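Course Handout 12: Site Visit, Two-Arm Garment Handling
Introduction to Automation, Plarkstead evening section
Instructor: Despina Begović

These notes cover the demonstration given to the section at the Condetti workshop in Cleltville. Read them with the chapter on deformable objects. Bring them to the lab session; the discussion problems at the end will be used there.

1. The task

The cell handles clothing on a flat table. Garments start in a mixed pile, and the arms must take one item at a time, spread it and lay it down. A rigid part has a pose that six numbers can describe. A pair of shorts has no such description, and two pieces of cloth lying on each other share an edge that a camera may or may not resolve.

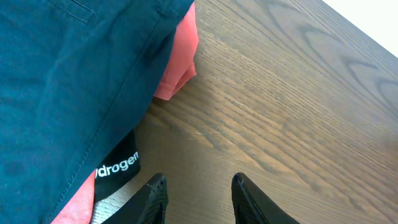
Page last changed: May 2020

The wrist view is the one used for the final approach. A dark teal garment lies over a coral one, with a black band of printed lettering partly tucked beneath it. The gripper is open. Note how much of the view the cloth occupies at this distance: the wrist camera gives good local detail such as seams and topstitching, and poor information on where the garment ends.

Points made by the operator during this part:
Color contrast between layers helps. Two dark garments in contact are the harder case.
Printed text is a poor landmark. A fold hides part of a word and the visible part changes with every move.
Wood grain produces strong lines that an edge detector will report along with the seams. The filter has to be tuned for the table in use.

2. Arm layout and the two-handed hold

Both arms are fixed to a black mounting rail along one edge of the table. Each carries a parallel-jaw gripper. The operator referred to the arms as left and right as seen from the rail, and these notes do the same.

With one gripper, cloth can be picked up but its shape cannot be controlled. With two, the span between the jaws can be set, and the material between them is held in light tension. Too little span and the lower edge sags — too much and the cloth slips out of the jaws. The section saw the navy garment held horizontally between the grippers, with some sag along the lower edge.

Cable routing should be looked at as well. The cables loop above the arms, so clearance has to be checked for the loop as well as for the links.
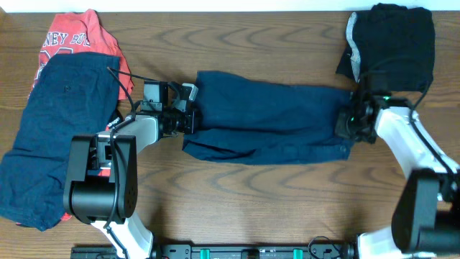
3. Choosing a grasp point

The Nakamura worksheet handed out in April lists 44 candidate grasp features for clothing. Only a few matter for this cell. A raised fold is preferred over flat cloth, as the jaws can close on it from both sides without pressing into the table. Waistbands and hems are stiffer and hold their shape after the grasp, but they are thicker and need a wider opening.

In the next view a crumpled flap of the teal garment lies between the open fingers. The dark interior under its upper edge is a useful cue for height when no depth reading is available. Compare the flap with the flatter cloth near the seam at the top, which offers little for the jaws to close on.

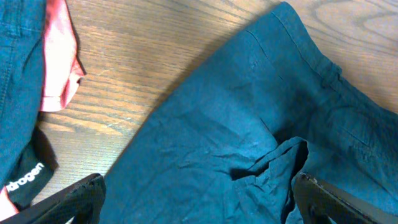 4. Discussion problems

a. The controller records 990 samples during one hold. Describe how you would use the gripper position data to detect slip, and state what you would need besides position.

b. Sketch a decision sequence for separating 2 dark garments in contact. Mark the step at which the overhead view should hand over to the wrist view.

c. For the hold in section 2, explain why moving both arms apart at equal speed does not guarantee that the garment stays centered.

Written answers to a and b go to D. Begović before the lab session. Problem c will be worked on the board.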